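Grip loss on soft goods, part two

I wrote in the last post that the new cell had stopped dropping parts. Two days later it started again, so consider that paragraph withdrawn.

For anyone who skipped part one: we run a small sorting cell at Dalisay that picks garments and other textile returns and puts them into cartons. Rigid items go down a different line. The arm is older than the gripper, and the gripper is older than the software, which Genalyn Enriquez rewrote over the summer. I look after the hardware and the logs.

The fault as reported by the evening shift was "gripper stuck closed." It wasn't stuck. The controller had commanded open, the position reading said open, and the fingers were still holding a gray item against the side of a carton. The arm then started its retreat move with the fabric attached. Kenneth Ocampo hit the stop before anything tore. The log shows 54 mm of travel between the open command and the stop, and I would have preferred zero. 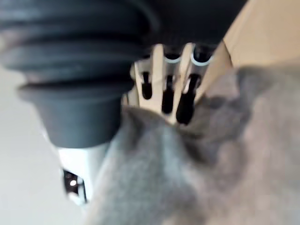
Fabric and slotted linkages do not get along. A slot is where a pin has to travel, and anything soft pushed into it far enough can be caught when the pin comes back. We knew this in theory. The original risk assessment has a line about entanglement, written by me, which says the likelihood is low because the fingers approach from above and the material hangs away. That holds for a flat shirt on a flat table. It does not hold for thick material bunched up next to a carton wall, where the only direction left for it to go is up into the mechanism.

My first theory was the position sensor. I spent most of a Sunday on it. I swapped the cable, then the sensor, then put the original sensor back with the new cable. The readings agreed with each other every time and agreed with a caliper. The sensor was reporting the drive position correctly. The drive was where it should be. One finger was not, as there is a compliant element between the two, and with fabric wedged in the linkage that element simply absorbed the difference. So the controller was told the truth about the wrong thing.

The second theory, from Virgilio Ocampo, was grip depth. He was closer. The pick height comes from a depth estimate, and on a fuzzy surface that estimate is noisy. Genalyn pulled 200 picks from the log and plotted commanded depth against motor current during closing. On knits and fleece the fingers were going deeper than on anything else, and the bad picks were all at the deep end of the plot. There were deep picks that released fine, so depth alone does not cause the fault. It needs depth plus something solid beside the item.

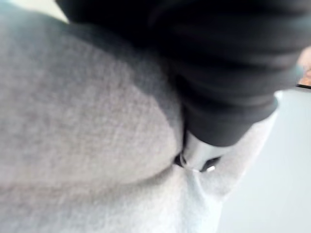 Contact with two layers at once is its own problem. If the fingertip goes down into a fold between two items, it can come up with one, both, or a bit of each, and the weight check will only catch some of those. I am leaving that for another post. It matters in this one because a double pick makes a thicker bundle, and a thicker bundle reaches higher up the fingers.

What we changed, in the order we changed it:

Maximum pick depth on items classed as soft is now limited. The limit is conservative and costs us some retries.

After an open command the arm waits, lifts a short distance at 30 mm/s, and checks the force reading at the wrist. If the force is above the threshold, it stops and calls an operator. Before this it went straight to full retreat speed, on the strength of the position reading alone.

The pick planner keeps a 60 mm margin from carton walls for soft items. Genalyn thinks this is too much, and it does leave a strip along each wall that has to be cleared by hand. We will bring it down when I have enough logs to argue with.

I also rewrote the instructions for clearing a snag. The old sheet said to jog the gripper closed and open again. Do not do this with fabric in the linkage. It feeds more material in. The new sheet says to stop, isolate the air and power, and pull the fabric out by hand in the direction it went in. If it won't come, cut it. Ashley Pickering asked who pays for the garment. I said put it on my budget and keep your fingers out of the slots.

Not done yet: a cover over the linkage. Gerardo Lumanlan has drawn one in thin flexible sheet, and the first version fouled the finger at full open. The second is due in September. A cover would remove the cause, where everything listed so far only makes it less frequent or less harmful, and I would rather have it on before we raise the depth limit again.

The risk assessment line has been corrected as well. Likelihood is no longer "low."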